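Folding demos with handheld grippers – how many before the policy stops dropping corners?
Posted in Data Collection, 19/05/2019

gritmonk
We're collecting cloth folding with two handheld grippers, one per hand, no arm in the loop. 169 episodes so far, same cloth, same table. Trained twice. It finds the first corner ok, then the second grab is a mess – closes on air or takes two layers. Loader is Flever, stock settings. Do I need more episodes or different ones? Boss wants an answer Monday lol. Setup is like this:
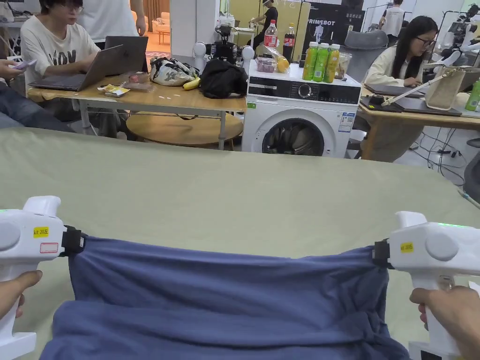
Both corners clamped, kit 20 left and right

Also the room is busy, people at laptops, washer in the back. Does that hurt? Could hang a curtain but would rather not.

Ritmont_user
More data. We had 770 before ours was any good. Also check your timestamps, left and right drift apart if you dont resync.

tallpine
Disagree with just "more". 169 that all start the same way is really one episode with noise. Stuff that helped us on towels:

Crumple the start. Toss the cloth, don't lay it out. If every take begins with a neat rectangle it never learns to go looking for a corner.

Slow down at the grab. People rush the pinch becuase it's easy for a human. Come in, touch, wait a beat, close.

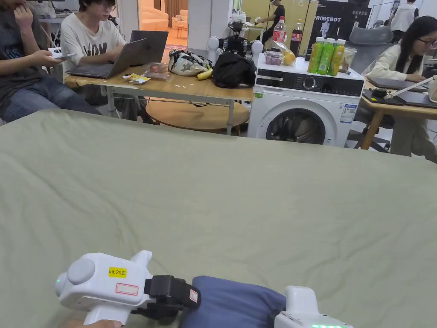

Then keep the misses. If you close on two layers, let go and regrab, dont stop the recording. We threw away all of those in January and had to go back and redo them, really annoying. 16 good recoveries did more than the next big batch of clean folds.

Busy background is fine, leave it. Curtain = policy that only works in front of a curtain. Do swap the cloth though, and the cover on the table if you've got another color.

gritmonk
ok crumpled starts makes sense, ours are all pretty flat. Will do a set tomorrow. Does regrab count as its own episode or same one?

tallpine
Same one. Tag it if your tool lets you. 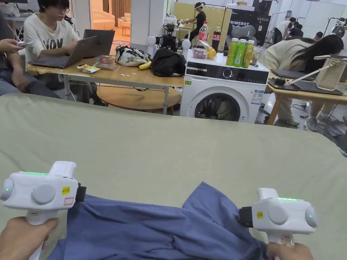

Gianni Bassi
Moderator, Data Collection board

Mostly agree with tallpine. Two things to add. Hold out 13 episodes with a cloth you never train on and look at those first – loss on the training cloth tells you very little. And check the gripper width signal at the second grab. If one layer and two layers read the same there, the policy has only the camera to go on, so get the wrist angle lower to show the edge. On timestamps, Ritmont_user is right, do that before you record anything else. Moving this to the Cloth subforum, thread stays open.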